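Bokilard packing floor, month four of automation. A few people asked how it's going, so, a little thread 🧵
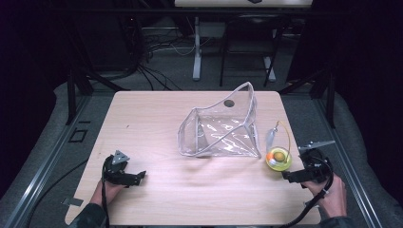

The big Nuvik line does the long runs now. It did 1,796 kits on one shift in May and never once asked for a snack!

What's left for us humans is the fiddly stuff: small toys, clear bags, anything with a cord on it. Cords get everywhere, ask me how I know

My old job was 911 bags a shift, same four moves. My wrists do not miss it. I kinda miss the chatting though (the line is LOUD, we all wear ear protection now)

Two of my coworkers moved over to the Ponitz site and do maintenance there. Better pay, worse parking

The part I didn't expect is how much I get asked stuff. Which side do you open first, where do you hold it, why do you turn it like that? I had to slow way down to find out what my own hands were doing lol

Am I worried? Some days, yeah. They promised us hours through next spring and I'd like that in writing please

Anyway break's over, back to the Hepburn order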